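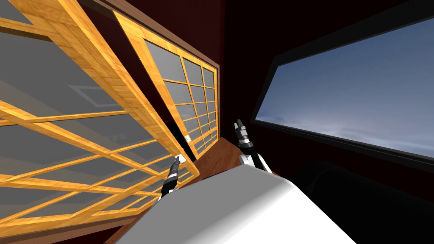 Fig. 3. Two light-wood doors with gridded panes, and a window to the right.

Section 3: Sealing the Doors

You have finished the windows, or you have skipped the windows and come straight here. The Winbridge kit works in either order, though the windows are easier and would have been good practice.

This section covers hinged interior and patio doors, single or in pairs. Sliding doors use a different kit. If your door slides, put the strips back in the box before the paper comes off the adhesive, while we can still give you your money back.

Before you start

You will need the Pretis foam strip (the squashy one), the brush sweep (part 637), the small tube of screws, scissors, a fine-tooth saw, a pencil, a screwdriver, and a rag. The plastic card in the bag is a gap gauge. It is also the part most often thrown out with the packaging, and an old library card will do instead.

Let the strips warm up indoors overnight. The adhesive likes a room at 68 degrees. It will put up with a cooler one for a week or so and then let go, usually in the evening.

CAUTION: If the room has a stove, furnace, or water heater that burns fuel and draws its air from the room, stop and have a heating technician look at it first. Some drafts are doing a job.

Finding the draft

1. Close the door and latch it. Shut off any fans.

2. Hold a strip of tissue paper near the edge of the door and move it slowly down the latch side, along the bottom, and up the hinge side. Mark each place where the tissue moves. Use light pencil. You will have to rub it out later, and you won't want to.

3. Slide the gap gauge into each marked spot. If it goes in with no effort, the gap needs foam. If it sticks, leave that spot alone. Foam in a tight gap makes a door that has to be shouldered shut, and guests will assume it's locked.

NOTE: On doors with small panes, check the glass too. If the tissue moves in the middle of the door, the leak is at a glazing bar and no amount of strip around the outside will help. See Section 5, Glazing Putty, and allow more time than Section 5 says.

Fitting the foam

4. Wipe the door stop with a damp rag and let it dry. Wax polish must come off completely. If you have been oiling your woodwork for years, we admire it, and we are sorry.

5. Cut the foam to length for the top of the frame first. Cut it square. The strip does not stretch, whatever it seems to be telling you.

6. Peel back a short length of the paper, press it down in the corner, and work along, peeling as you go. Do not peel the whole strip at once. It will find your sleeve.

7. Repeat down the latch side. On the hinge side, stick the foam to the stop where the door presses against it. Foam placed in the hinge gap itself will strain the screws.

8. Close the door gently and leave it closed for an hour.

Fitting the brush sweep

9. The sweep comes 700 mm long, a decision made in another country. Measure your door and saw the metal rail to match, trimming from the plain end. For wider doors, order the long version from Teixeira Spares.

10. With the door closed, hold the rail so the bristles just brush the floor. Mark the screw slots. Open the door through its full swing and check that the bristles clear any rug. Better to learn about the rug now.

11. Drill small pilot holes and drive the screws halfway. Test the swing, adjust the rail up or down in its slots, and tighten.

CAUTION: Do not screw into a glass pane or the wood bead that holds it. If the bottom rail of your door is too shallow for the sweep, use the stick-on Bemimwood skirt.

Pairs of doors

12. Seal the door that usually stays bolted first, then the other. Run foam down the meeting edge of one door only. Two layers will meet in the middle and refuse to compress, and both doors will drift open.

13. If the doors still rattle, adjust the latch plate (Section 4). Our installer Anderson Pimentel recommends a quarter turn of the screw at a time, and has never once been talked into a half.

Keep the leftover foam for the mail slot.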